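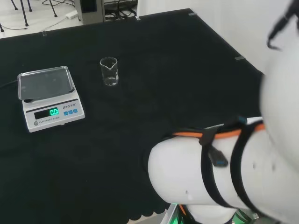 Weighing liquids in a beaker: zero it empty or full?
Posted in Home Crafts & Making, August

I've started making my own reed diffusers and I'm getting in a muddle. The recipe gives everything in grams, so I've been putting the beaker on the kitchen scales, pouring in the base, then trying to take the weight of the glass off afterwards on paper. My last batch came out far too strong. Do I zero the scales before or after the glass goes on? And does it matter if I use the lines on the side of the beaker instead?

Wilmer

Inga
Hi Wilmer! Scales on first, wait for 0.0, THEN put the empty beaker on and press tare (mine says zero, some say T). Now pour your base in until you hit your number, tare again and add the fragrance. No sums at all! I make 60 g at a time and I've done it like this for years.
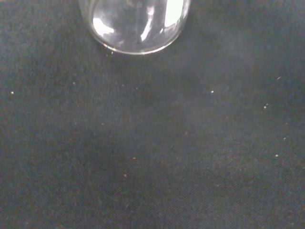
Fragrance oil is the bit to be fussy about, a few drops over and you'll smell it down the street. I do mine by a window with a dark cloth down, so I can see what I'm doing. Mind you, dark cloth does show up every white speck of fluff, and glass picks it up, so wipe the bottom of the beaker before it goes on the pan. Oh, and clip the cloth down if it slides about, I lost a whole bottle that way once.

Two more things while I'm here:

Pour slowly over the spout, and stop a touch early. The number takes a second to catch up.

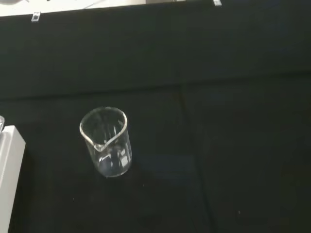 Don't trust the printed lines. They're for volume, your recipe is in grams, and oils don't weigh the same as water.

Good luck with the next one, let us know how it smells!

Kedgate
what inga said. also check your scales go down to 0.1, my old ones only did whole grams and were useless for anything under 8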